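My July toy block check, with comments

34 shares · 5 comments

I do this one every July, before the holiday program fills up and forty little hands get into everything. It's the block set and the maple board it gets played on, plus the blue table underneath. I've typed it up with my own comments because Miłosz Olszewski asked how I go about it and I kept rambling at him over coffee.
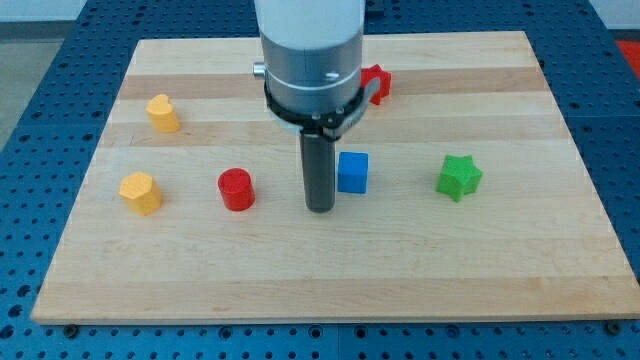 1. Board surface – OK
I run my palm along the strips first, then across the glue lines, which is where a board like this will open up if it's going to. All flat. I do love the way the pale and tan bands go together! One dry-looking patch near the back got a wipe of Clekoletti board oil and I left it overnight.

2. Front lip of the board – WATCH
Kids lean on this edge, so it cops more than the rest. I found a tiny rough spot with my thumb and gave it a light sand, 500 grit, going with the grain. Feels fine now. I'd still like to look at it again at the end of the program.

3. Blue table – OK
The holes in the top collect crumbs and glitter like you wouldn't believe (the glitter is my fault, I know). Vacuum with the brush head, then a damp cloth. I press a fingertip around the edges of the holes for burrs, and check that the bolts in front of the board are snug and sitting properly. Quarter turn on one, the other didn't budge.

4. Yellow heart – OK
My favourite, and the one that goes missing most. The point is the bit to check, as it gets dropped on its nose. No chips. Stood it up and it didn't wobble.

5. Yellow hexagon – OK
Six corners, so six places to run a fingernail. I also look for bite marks – none this time, which has to be a first. Wash in warm soapy water, dry with a tea towel.

6. Red cylinder – OK
This one rolls, so it ends up under the heater more than any of the others. Checked the rim for cracks and the colour for rubbing. Still nice and glossy.

7. Small parts – OK
Every block goes through the choke tester, even the ones I know won't fit. Takes 5 minutes. The tester is an old Javent one and the lid is going, so I've put a new one on the order.

8. Storage tub – FAIL
Split down one corner with a sharp edge you could catch a finger on. Binned it. Using the spare from the Tremis cupboard until Cyprian Jasińska gets to the shops.

Next check is after the program wraps up, earlier if something gets chewed. If you find a chip or a crack before then, take the block out, put it on my desk and leave me a note saying which room it came from.

500 views · Share · Leave a comment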